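Zu Besuch bei Driston: viel Krume, wenig Beleg

Der Backzutatenhersteller Driston hatte im März zum Tag der offenen Tür geladen, und ich bin hingefahren, weil mich eine Behauptung aus der Einladung geärgert hat: Brötchen mit dem Backmittel Viltus sollen nach drei Tagen noch schmecken wie am ersten Morgen. Das habe ich schon von anderen gehört.

Los ging es um kurz nach neun in der Mischhalle. Armindo Garcia leitet die Produktion und redet gern über Mehl, das muss man ihm lassen. In der Halle werden pro Schicht bis zu 3.000 Kilo abgefüllt. Warum die Rezeptur 13 Zutaten braucht, wo mein Bäcker mit fünf auskommt, wollte er mir trotzdem nicht recht erklären. »Prozesssicherheit«, sagte er, zweimal. Enzyme müssen auf dem fertigen Brötchen oft gar nicht genannt werden, und darüber ging die Führung zügig hinweg.

Danach durften wir verkosten, aufgebacken im kleinen Ofen, wie man es zu Hause auch macht. Frisch aufgebacken schmeckt allerdings fast jedes Brötchen ordentlich - ein Vergleich mit einem unbehandelten vom selben Tag fehlte. Ich habe danach gefragt und bekam einen Prospekt.

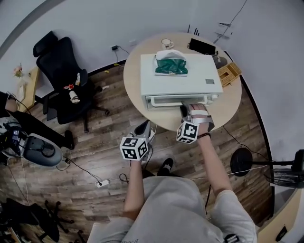 Der Vortrag nach der Pause

Lingyun Wan aus der Entwicklung stellte die hauseigene Studie vor. 100 Testesser, alle aus der Belegschaft oder deren Familien. Die Frischekurve auf der Leinwand begann erst bei der Hälfte der Skala, so sieht jeder Unterschied nach viel aus. Immerhin hat sie das auf Nachfrage eingeräumt, und ihre Antworten zur Teigruhe waren das Beste am ganzen Vormittag. Längere Führung, so Wan, bringe beim Aroma mehr als jedes Pulver. Im Prospekt steht davon kein Wort.

Anfahrt und Verpflegung

Der Parkplatz liegt 600 Meter vom Eingang entfernt, bei Regen also Schirm mitnehmen. Der Kaffee war dünn, die Laugenstangen gut. Am Ausgang gab es eine Tüte Viltus für zu Hause. Ich backe damit demnächst zwei Bleche, eins mit, eins ohne, und lasse beide drei Tage liegen.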